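Suchbegriff eingeben Suchen

Telemetriedaten von Sendertieren aufbereiten: vom Rohexport zur bereinigten Ortungstabelle

Die Anleitung beschreibt die Aufbereitung von GPS-Ortungen aus Halsbandsendern, wie sie in der Station Ellositz für Rehwild und Dachs verwendet wird. Vorausgesetzt werden Grundkenntnisse in R oder einer vergleichbaren Umgebung sowie ein vollständiger Export aus der Sendersoftware. Als Beispiel dient der Datensatz eines Rehs aus dem Teilgebiet Laltidton mit 509 Datenzeilen.

1. Rohdaten sichern

Der Export wird unverändert in einem Ordner mit Schreibschutz abgelegt. Alle weiteren Schritte erfolgen an einer Kopie. Der Dateiname enthält Tierkennung, Sendernummer und Exportmonat, zum Beispiel REH_L35_November.csv. Umlaute und Leerzeichen sind zu vermeiden. Wird ein Sender später an einem anderen Tier verwendet, bleibt die Sendernummer gleich, die Tierkennung ändert sich. Beide Angaben gehören deshalb in getrennte Spalten.

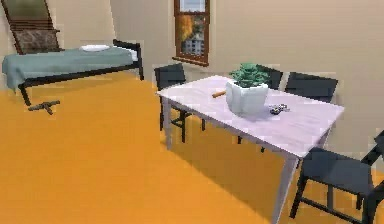

Vor dem ersten Einlesen ist das Trennzeichen zu prüfen. Die ältere Softwareversion exportiert mit Semikolon und Dezimalkomma, die neuere mit Komma und Dezimalpunkt. Eine Verwechslung führt nicht immer zu einer Fehlermeldung. Häufig werden die Koordinaten als Text eingelesen, und der Fehler fällt erst bei der Projektion auf.

2. Zeitstempel vereinheitlichen

Die Sender speichern in UTC. Im Export kann jedoch die Ortszeit eingestellt sein, ohne dass dies in der Kopfzeile vermerkt ist. Zur Kontrolle wird eine Ortung herangezogen, deren Zeitpunkt aus dem Feldprotokoll bekannt ist, etwa die Freilassung. Weicht sie um eine oder zwei Stunden ab, liegt Ortszeit vor.

Vorgehen:
a) Spalte als Text einlesen.
b) Mit ausdrücklich angegebener Zeitzone in ein Datumsformat umwandeln.
c) In UTC umrechnen und als neue Spalte zeit_utc speichern.
d) Auf doppelte Zeitstempel prüfen. Bei Dubletten bleibt die Zeile mit dem niedrigeren DOP-Wert erhalten.

Tageszeitliche Auswertungen (Dämmerungsaktivität) benötigen zusätzlich den Sonnenstand. Dieser wird aus zeit_utc und den Koordinaten berechnet, nicht aus der Ortszeit.

3. Eingewöhnungsphase abtrennen

Fang, Narkose und das Anlegen des Halsbandes verändern das Verhalten. Für Reh werden die ersten zehn Tage nach der Freilassung nicht in die Raumnutzungsanalyse einbezogen. Die Zeilen werden markiert (phase = 0) und bleiben in der Tabelle - sie werden gebraucht, wenn später der Einfluss der Besenderung selbst untersucht werden soll. Beim Dachs gilt in Ellositz dieselbe Frist, sofern das Tier am Bau freigelassen wurde.

Ortungen vor dem Anlegen und nach dem Abwurf des Halsbandes sind dagegen vollständig zu entfernen. Der Abwurf ist im Aktivitätssensor an einer durchgehenden Folge von Nullwerten erkennbar. Im Beispieldatensatz betrifft dies 33 Zeilen.

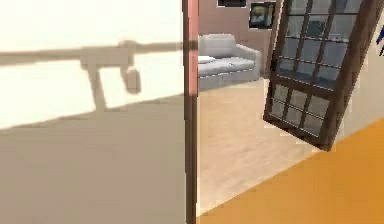
4. Ungenaue Ortungen filtern

Zuerst werden alle Zeilen ohne gültige Koordinate in eine eigene Tabelle verschoben. Ihre Zahl wird notiert, denn die Erfolgsrate der Ortungen ist Bestandteil jeder späteren Veröffentlichung.

Danach folgt der Genauigkeitsfilter:
- 3D-Ortungen mit DOP bis 10: behalten
- 2D-Ortungen mit DOP bis 5: behalten
- alle übrigen: markieren und ausschließen

Die Grenzwerte sind im dichten Fichtenbestand zu überprüfen. Dazu wird ein Testsender an einem eingemessenen Punkt ausgelegt und die Abweichung je DOP-Klasse bestimmt. Eine strengere Schwelle verbessert zwar die Lagegenauigkeit, entfernt aber bevorzugt Ortungen aus geschlossenen Beständen. Die Habitatwahl wird dadurch zugunsten offener Flächen verzerrt.

5. Unplausible Bewegungen erkennen

Die Koordinaten werden in ein metrisches System projiziert (ETRS89 / UTM, Zone 33N). Anschließend werden für jede Ortung Schrittlänge, Geschwindigkeit und Drehwinkel berechnet. Verdächtig sind einzelne Spitzen, bei denen das Tier mit hoher Geschwindigkeit hin- und fast auf demselben Weg zurückgelaufen sein müsste.

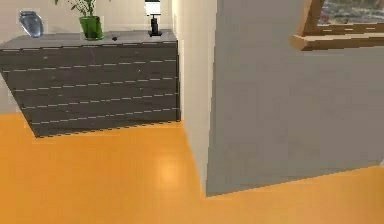
Solche Punkte werden nicht automatisch gelöscht. Im Skript Modine werden sie mit pruefen = 1 versehen und auf der Karte einzeln durchgesehen. Eine lange Schrittlänge allein ist kein Ausschlussgrund, da Böcke im Frühjahr weite Strecken zurücklegen können. Nach jeder Entfernung sind die Schrittlängen neu zu berechnen.

6. Ortungsintervall angleichen

Für den Vergleich mehrerer Tiere wird auf das gröbste gemeinsame Intervall ausgedünnt. Die Toleranz beträgt zehn Minuten. Fehlende Termine werden nicht interpoliert, sondern als NA geführt. Für das Reh aus Laltidton bleiben bei sechsstündigem Intervall 197 Ortungen übrig.

7. Ablage und Dokumentation

Die bereinigte Tabelle wird im Verzeichnis Shetty abgelegt, zusammen mit dem Skript und einer Textdatei, die folgende Angaben enthält:
- Zeilenzahl vor und nach jedem Filterschritt
- verwendete Grenzwerte
- Koordinatensystem und Zeitzone
- Gewicht des Halsbandes und Gewicht des Tieres beim Fang
- Aktenzeichen der Genehmigung

Koordinaten von Dachsbauen werden vor einer Weitergabe auf ein Raster von einem Kilometer gerundet. Die ungerundete Fassung verbleibt in der Station.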